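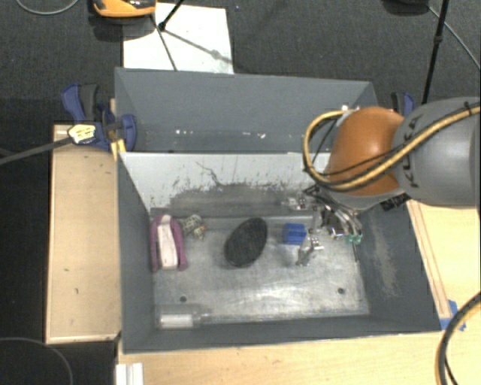

## 4. What people call a box with no lid

**Figure 4.** An open grey bin on a light wooden tabletop, with a second grey bin directly behind it.

I should own up to a bias before I get to the answers. I grew up in a house where a bin was where you put potato peelings, full stop, and anything else you kept things in was a box. So when I began reading through the replies from Vorneck and found people cheerfully storing jumpers, onions and children's shoes in "the bin", I had to keep stopping myself from marking them as odd (Caoimhe Phelan, who did the second round of coding, grew up saying "tub" for nearly everything and had her own battles). We've tried to keep our own habits out of the tables. I'm less sure we've kept them out of the prose.

The survey gave us 659 usable naming answers from 335 people. Everyone was asked to talk us through a room in their home where things get put away, in whatever words came to them, and we never supplied a word first. That last bit was harder than it sounds! In the pilot I said "and what's in that box?" without thinking, and for the rest of the interview the poor woman called everything a box, including a drawer. We threw that one out and Yurani Palomino rewrote the script so that the interviewer could only say "that one" or "the next one along".

### 4.1 Shape matters less than I'd hoped

My pet idea going in was that shape would do most of the work. A round thing would be a tub or a bucket, a thing with corners would be a box or a crate, and we'd have a tidy little paper. It does hold at the extremes. Hardly anyone called a round container a crate, and the two who did were talking about the same sort of slatted basket. In the middle, though, it falls apart. A rectangular container without a lid, like the grey ones in Figure 4, can be a bin, a box, a tub, a tray if it's shallow enough, or (in three households on the same street) a "skip". I was delighted with "skip". Gladys Giraldo thinks it came from one family and got passed over the fence, and she may well be right, but our interviews can't show it.

What seemed to pull harder was whether the thing had a settled place. If it lived on a shelf and got lifted down, people leaned towards "box". If it sat on the floor and had things dropped into it, they leaned towards "bin" or "tub", even when they'd bought two the same and put one in each spot. One man in the older group had a matching pair from Handitz and called them "the box" and "the bin" for the whole interview. When we pointed this out at the end he laughed and said they were different because they were different.

### 4.2 Does the shop's word stick?

A bit, and not for long. Sustness sells its storage range under the word "caddy", and people who'd bought one recently did tend to use it. Those who'd had theirs for a few years had mostly drifted back to whatever they said before. I'd love to put a proper figure on how quickly that happens, but we only asked about the age of the container in the later interviews and I don't trust the gaps.

Wálter Flores made a fair point about this when he read an early draft. He said that "caddy" might be surviving in kitchens and dying off everywhere else, and that lumping the rooms together would hide it. I went back and split the answers by room. Kitchens do keep the shop's word more often, though with only 20 households giving us a recent purchase in the kitchen I wouldn't want to lean on it. The split is in Table 6 for anyone who'd like to argue with us.

### 4.3 Couples and other disagreements

We interviewed 10 couples together, which was Gilberto Espinoza's idea and easily the most enjoyable part of the project. They disagree all the time and mostly don't notice. One partner says "it's in the tub", the other goes and fetches it from what they'd just called the crate, and the conversation carries on quite happily. Where they did notice, they nearly always settled on the word used by whoever did the putting away. I'd expected the older speaker to win, or the louder one.

I don't want to make too much of ten kitchens and a lot of tea. Still, it fits with what we found in Section 3, where the person in charge of the airing cupboard also got to name what was in it. I come back to this in Section 5 with the recordings from January, where the children join in and bring "toy bin" home from nursery with them.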